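# Chapter 15: Small Personal Items

Most of the time a housekeeper spends in a client's bedroom or bathroom goes to surfaces that have things on them. A bare counter takes one pass with a cloth. A counter with a cup, a brush, a dish of hairpins and a pair of glasses takes a good deal longer, and it is where most complaints start. When Deirdre Lenihan went through 994 comment cards from the Boyer residences, the most common remark was that something had been put back in the wrong place.

This chapter covers items small enough to pick up with one hand. Linens were treated in Chapter 14, and medicines and valuables have rules of their own, given in Chapter 16.

By the end of the chapter you should be able to:

- sort the items on a dresser or vanity by how they are handled
- clear, wipe and reset a surface in the correct order
- clean a hairbrush without damaging the cushion or the handle
- record a chipped or broken item on the room sheet

## 15.1 Handling groups

We divide personal items into three groups. **Upright items** stand on a base and can tip over. Cups, bottles and jars belong here. **Flat items** lie on the surface and may be slid a short way to wipe under them. Brushes, combs and nail files are flat items. **Loose items** are anything that rolls or scatters, and these go into a tray before any other work begins.

Move upright items first. Lift a cup by the body, never by the rim, and look inside before you tilt it. Clients keep rings, pills and contact lenses in cups. If there is anything in it, leave it there and move the cup level.

A hairbrush is picked up by the handle and set down with the bristles facing up. Bristles pressed against a counter bend over time, and they leave hair and oil on a surface you have just cleaned. Wooden handles should not be left in water. Section 15.4 gives the full cleaning method, including how to lift hair from the base of the bristles with the end of a comb.

Jussara Bezerra, who trained new staff at the Lorkier for many years, had each trainee practice with two items only, one upright and one flat, until the surface could be cleared and reset without a sound. Begin the same way. Add a third item when your supervisor tells you to.
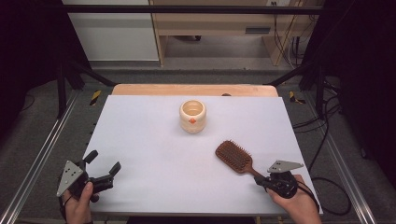 **Figure 15.1** An upright item (cup) and a flat item (paddle brush, bristles up).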